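Wanix adds two-arm bench robots at Cestbridge workshop

CESTBRIDGE, 3rd October - Wanix has put two-arm robots to work at its frame assembly benches. They handle rods and profiles for the Clemier line while staff check fit and pack orders.

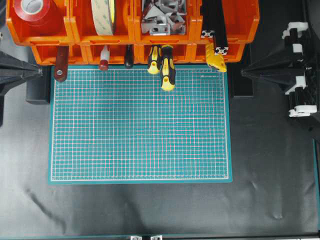 What changes for staff

Bench workers used to handle nearly 300 parts a shift. Most of that lifting now goes to the robots. All 382 employees keep their jobs, and 200 have finished training that began in June. Hand tools stay at each bench for staff use.

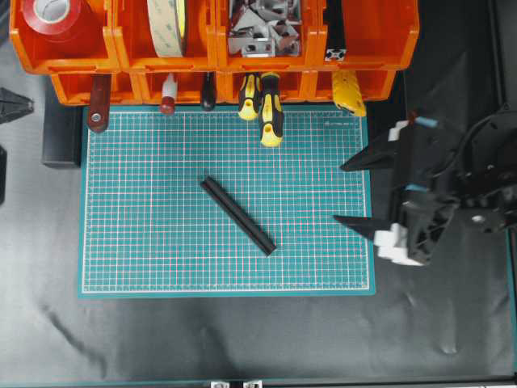
A black rod on the cutting mat at a Wanix bench in Cestbridge.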